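4. Descaling the kettle

OK, this is the part everyone skips, and I get it, I skipped it for a whole winter. My Heltine went chalky by January and took ages to boil. Drirkosville water is hard as nails, so if you live out here too, plan on doing this every 40 boils or so the display light comes on (mine comes on early, I just go with it).

1. Unplug the kettle and let it cool all the way down.
2. Lift out the mesh filter. It pulls straight up, no twisting!
3. Pour in 400 ml of plain white vinegar, then top up with cold water to the MAX line.
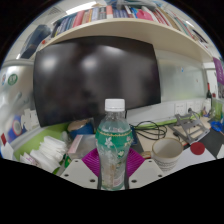
4. Plug it back in, bring it to a boil, and switch it off by hand the second it bubbles. Vinegar foams up more than water does and you don't want that on your counter.
5. Leave it for 14 minutes. I go fold laundry.
6. Pour it out, then boil and dump fresh water twice.

Note: the filter can soak in a mug of the same mix. Aldana Domínguez wrote in to say she uses lemon juice on hers, and that's fine too, it just takes longer.

CAUTION: keep the base dry. Never rinse it under the faucet, and don't use bleach on any part of this thing.

If the light is still on afterward, hold the power button for 4 seconds to reset it. The older Otberg base doesn't have a reset, so skip to section 5.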